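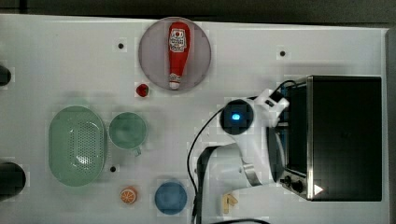
奥尔索普布台规程

奥尔索普布台规程（Olthorpe Tabletop Setting Code，业内通称“布台规程”或“奥氏规程”）是一套用于桌面机械臂操作实验的布置、记录与复位准则，规定物品在台面上如何摆放、由谁摆放、摆错之后如何承认。规程由Olthorpe实验室起草，后经Zunddale机构修订，现行文本为第4版，修订日期为20/06/2023。正文篇幅不长，附录篇幅很长，据称读过全部附录的人与编写附录的人大致是同一批。

规程适用于以厨房用品、玩具食物及小型家电为操作对象的固定台面。工业产线、移动底盘以及任何带有真实刀具的场合均不在适用范围内。初版曾把真实食物列为可选对象，第2版删去了这一条，修订说明只写了两个字：“香蕉”。

名称

英文名中的Setting一词兼有“布置”与“摆餐具”之意，起草人对此颇为得意，并在前言里用一个脚注加以说明。中文译名最初为“台面设定规范”，读起来像一份软件手册，后来改为“布台规程”，又有人觉得像戏班子的规矩。两种译名目前都在使用，引用时以版本号为准。

历史

在规程出现以前，各实验室对“物品随机摆放”的理解差别很大。有的用程序生成坐标，有的由操作员随手一放。随手一放的问题在于人的手相当守旧：同一名操作员往往把杯子放在同一个地方，把盘子放在自己喜欢的地方，并真诚地相信自己每次都在随机。

起草工作由Catarina Cordeiro主持。她最初的提案只有一页，要求每次开始之前拍一张俯视照片，结束之后再拍一张。提案在讨论中遭到的主要反对意见是“这不是显而易见的吗”。随后的抽查表明，提出这一意见的几个小组都没有这样做。抽查结果作为附录甲保留至今，小组名称已经隐去，但从设备描述中很容易认出来。

Zunddale机构接手后，由Albertina Leitão负责改写术语部分。初版中“靠近”“挨着”“旁边”“差不多那里”四个词交替出现，含义各不相同，其中最后一个在正式条文中使用过两次。改写之后只剩下“相邻”和“相接”，前者指两物之间看得见台面，后者指看不见。这一处改动花去了整个3月。

基本概念

台面：物品可以合法停留的水平区域，以桌沿为界。桌沿之外统称“界外”，包括地面、导轨、支架，以及操作员的口袋。规程建议使用浅色、无花纹的台面，理由见附录丙，该附录主要由被花纹桌布误导的检测结果组成。

对象：写入清单、允许被机械臂接触的物品。对象须有唯一名称。规程特别反对“红色的那个”一类叫法：台上若同时有番茄酱瓶和草莓，两者都有充分的资格当“红色的那个”。

背景物：在画面里出现但未写入清单的物品。它们可以存在，但要有人知道它们存在。条文的原话是“未被登记的背景物视为事故的候选人”。

初态：机械臂开始动作之前的全部物品位置与姿态。盘子上放着瓶子，与瓶子放在盘子旁边，是两个初态；瓶盖朝上与瓶盖朝下，也是两个初态。后一条曾引起争论，反对者认为这样一来初态就太多了。规程的答复是确实很多。
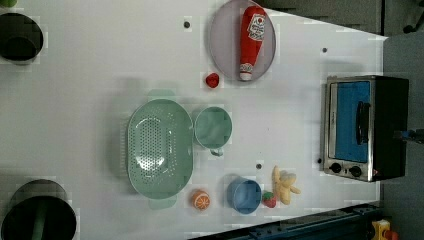 厨房用品台面的俯视图，左侧为绿色沥水篮与同色杯子，上方盘中横放番茄酱瓶，右侧为烤箱。

布置原则

规程第三章把布置分为“定位”“定向”“留空”三步。执行顺序可以调换，但须在记录中写明。

定位从体积最大的对象开始。烤箱之类的家电一旦放下就不大会有人愿意再挪，因此应先确定它的位置，并预留开门所需的空间。门朝哪一面也要记录，俯视相机看到的箱门与操作员站在旁边时看到的箱门未必给人同样的印象。

定向适用于一切带把手、瓶盖、果蒂或其他不对称部分的物品。把手指向以台面坐标表示，不得写“朝我”。这条禁令最初没有例外，后来增加了一条：如果“我”是机械臂，可以使用。实际操作中仍有人写“朝我”，复核时只能去查值班表。

留空指在对象之间保留夹爪能够进入的间隙。同色而相接的物品须格外注意，例如一套颜色相同的杯子和沥水篮靠在一起时，从上方看边界并不总是清楚。规程允许有意设置这种困难，条件是布置者在布置时就写明是有意的。事后补写“有意为之”的，按无意处理。

玩具水果单列一节。水果个头小，又讨人喜欢，容易被路过的人拿起来捏一捏，再放回一个他认为原来的地方。第4版因此规定，任何人触碰台上水果后应当报告，由布台员重新核对。该条的遵守率未曾统计，普遍认为不统计是明智的。

记录与命名

每次布置应形成一份布台单，内容包括版本号、对象清单、初态照片、布置者、复核者和备注。布置者与复核者不得为同一人。规程对此没有设任何例外，也明确否定了“换一件外套再来复核”的做法；条文起草时似乎有具体的所指。

备注栏必须填写，没有异常时写“无”。早期版本允许留空，结果留空既可能表示一切正常，也可能表示没看，还可能表示去吃午饭了。三者在统计上难以区分。

命名采用“品类加颜色加序号”的格式，颜色从附录戊的色名表中选取。该表收录16种色名，薄荷绿、浅绿和灰绿分列三项，淡紫灰也有专门的位置。Guerreiro工具包是目前较常用的布台单软件，它在录入时会对表外色名弹出提示。“奶油色”是被拦下最多的一个，其支持者至今仍在提交修订意见。

草莓与樱桃的区分也归入本章。从俯视角度看，不带叶的小型红色水果常常难以判定，规程建议以清单名称为准；清单也说不清的，登记为“小红果”，等布台员拿起来看过之后再改。
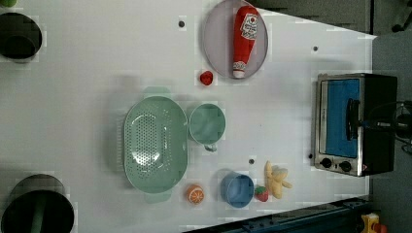

一次登记之后，布台单在该组实验结束前不得修改，只能追加。追加条目须注明时间与原因。“手滑”是可以接受的原因，但同一份单据上出现第二次时，需要附上说明。

复位

复位指在一次动作结束后把物品恢复到初态，或改换为下一个已登记的初态。规程将复位分为人工复位与机械臂自行复位两类，并对后者保持礼貌的怀疑：自行复位仍须由人核对照片，不能只看系统日志里的“成功”。

人工复位以初态照片为准，不以记忆为准。第五章给出的步骤如下：

一、确认机械臂已停止，并处于规定的停放姿态。指示灯的颜色只作参考，须同时核对控制端的状态。
二、清点清单内物品，先查台面，再查界外。
三、由大到小放回。容器内若有物品，先取出，再放容器。
四、拍摄复位照片，与初态照片叠放比对。
五、超出容差的物品重新摆放，容差值由各实验室自定并写入布台单。
六、填写备注栏。

第二步的“再查界外”在初版中并不存在。增加这一步之后，若干长期登记为“遗失”的玩具在导轨下面和柜子后面相继找到，附录己列出了名单，其中一枚鸡蛋先后遗失过三次。

线缆与固定孔

线缆属于规程中篇幅增长最快的部分。第1版只有一句“线缆应妥善安置”，这句话人人同意，也因此没有任何作用。现行条文要求线缆在机械臂全部行程内不得扫过对象，横穿台面的部分须在布台单中画出走向。画得难看不影响有效性。

台面上的固定孔应在相机标定时一并登记。小而深色的圆孔在低分辨率画面里与橄榄、黑豆相差无几。Ukska评测组的审查手册引用了这一条，并建议清单中含有橄榄的实验改用别的台面，或者改用别的橄榄。

安全条款

规程不替代设备制造方的安全要求，二者冲突时以较严的一方为准。布置期间机械臂应处于不能自行启动的状态，手进入台面区域之前须口头告知在场人员。独自工作者也须口头告知。此条常被当作笑谈，修订时有人提议删去，提议没有通过。

家电类对象无论真假，一律按“可能通电”对待，接触前先查电源。玩具家电同样适用，条文附注解释说，判断一台烤箱是不是玩具，不应成为操作员在伸手那一刻才开始做的事情。

符合性审查

自愿申请审查的实验室须提交布台单样本，样本总量不少于2000份，由审查方抽取其中一部分核对。审查方重点查看三项：初态照片是否与清单一致，复核者是否确有其人，备注栏是否通篇为同一笔迹同一时刻写下的“无”。

审查结论分为“符合”“有条件符合”和“请再读一遍”。最后一种在正式文件中写作“待改进”，但审查员的口头用语已经广为流传。有效期为6个月，期满后须重新提交。更换台面、相机位置或主要家电的，即使仍在有效期内也要通知审查方。

批评

对规程的批评集中在两个方向。一种意见认为它过于繁琐，布台花费的时间常常超过机械臂动作本身，而在厨房里从来没有人为摆一只杯子签两个名字。支持者回应说，在厨房里也很少有人需要向同行证明那只杯子当时摆在哪里。

另一种意见认为它还不够细。光照条款只有半页，影子的问题更是一笔带过，而机械臂投在白色台面上的影子足以改变一部分识别结果。对软质玩具也缺少规定：毛绒瓶子放下之后的形状与先前是否算同一姿态，现行文本没有给出答案。Leitão在修订纪要中把这个问题列为待议，旁边用铅笔补了一句“先别捏”。

还有少数使用者主张彻底取消人工布台，改由程序指挥机械臂摆放一切。规程附录庚为此预留了一章，目前只有标题。

参见

初态登记
俯视相机标定
布台员
色名表争议（奶油色）
界外物品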